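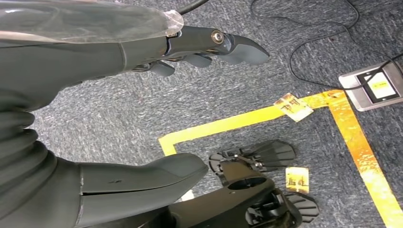 Resources > Automation > Planning and Purchasing > Interviews

Budgeting for the second robot

The equipment planner at Frerichs has been through two purchase rounds for two-armed robots, the first for a single unit and the second for a pair. Her advice to anyone drafting a first budget is to start with the floor.

"The quote covers the machine and the hands," she says. "It doesn't cover the spot where it stands. Mark the footprint in tape before you sign, and leave the tape down for a few weeks. You'll find out who walks through it."

Power comes next. Floor outlets are convenient, but their position decides where the cords run, and a slack cord beside a work area has to be routed or covered at some point. At Frerichs, moving one outlet was priced at $2,969, which was more than the shipping. The planner now asks for an electrical drawing with each request and rejects any layout in which the supply cable crosses a walkway.

Hands were the largest surprise of the first round. The team compared jointed hands from Ultden with a simpler two-finger tool from Mudeo. The jointed hands won on range of grasps and lost on upkeep. "Every joint is a part number. We carried 118 line items for spares in the first year, and I would have guessed a third of that."

She sets the service interval for the hands at 2,000 operating hours and for the arms at 3,000. Both figures are her own planning values, chosen to be conservative, and she revises them each November when the maintenance log is closed.

Covers get their own line. Fitted sleeves for the forearms have a long lead time, and plastic film is cheap enough to put under consumables. Film needs checking near the wrist, where it bunches. Bellows are listed separately as wear parts. "People budget for motors. Motors have been fine. Look at anything that folds."

On flooring she is neutral. Carpet is quiet and costs nothing if it is already there, but tape on it wears and stains, and she allows for replacing it. Paper labels are treated the same way. Position marks are also recorded in Grudis, the asset system, so that a station can be laid out again from the file.

Asked what she would change in the next round, she names the order of approvals. Facilities saw the last request after purchasing did. The draft for the coming year goes to facilities first, with the outlet positions already drawn in.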